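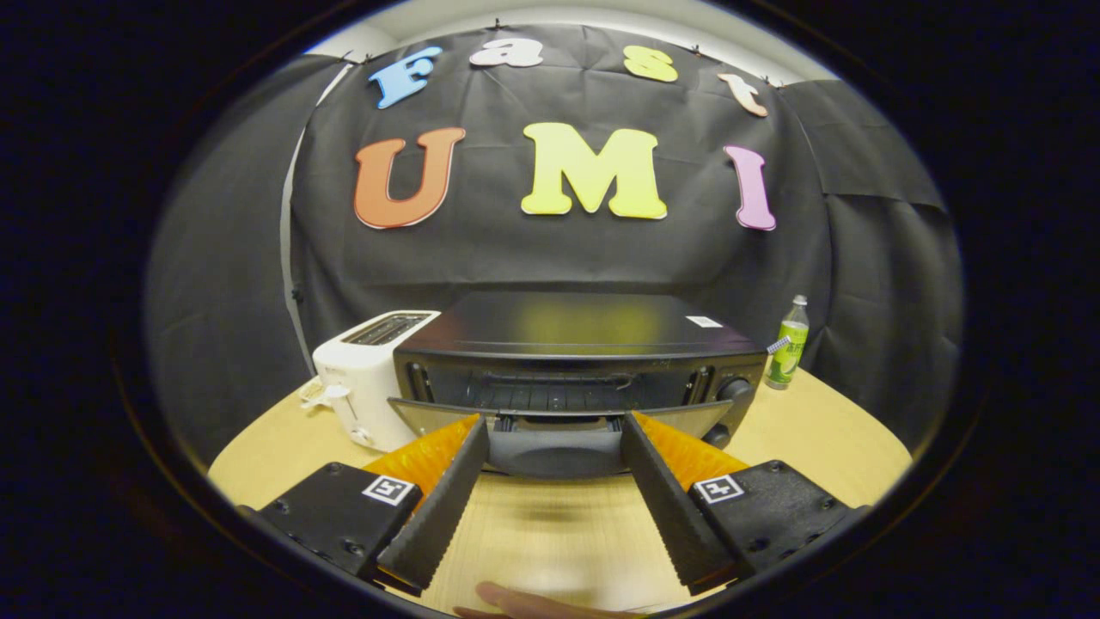
Mostness Welcome Network
Minutes of the monthly meeting, 19 April 2021, held online

The chair opened the meeting at seven and thanked everyone for joining after what has been a long day for many of us. It was lovely to see 14 members on the call, and we were especially glad to have two mothers from the Galindo Street houses with us for the first time. The March minutes were read and approved, with one correction: the English class in Grastis meets in the library annex and not in the main hall.

Housing. Three families are still waiting for a permanent address. The landlord in Deris has agreed to a 12-month lease on the upstairs apartment, and the first family hopes to move in as soon as the heating has been looked at. There was a good, long talk about whether we should furnish it beforehand or let the family choose – most of us felt they should choose, and that is what we will do.

Asylum paperwork. The legal clinic can take new appointments again, by phone only for now. Members are kindly asked not to fill in forms on anyone's behalf, however kindly it is meant. Interpreters are badly needed for Tigrinya and Dari.

Money. The spring appeal has brought in $1541, and a warm thank-you goes to all who gave. We agreed to put it toward bus passes and school shoes first, and to come back to the question of a laptop next month.

Refugee children's summer club. Grastis can offer us the field but no indoor room. The secretary will write to the school and ask about rainy days.

Any other business. A member asked if we might share a meal outdoors once the rules allow it, and there was a great deal of happy agreement – dishes to be discussed by email, please!

The meeting closed at 8:35.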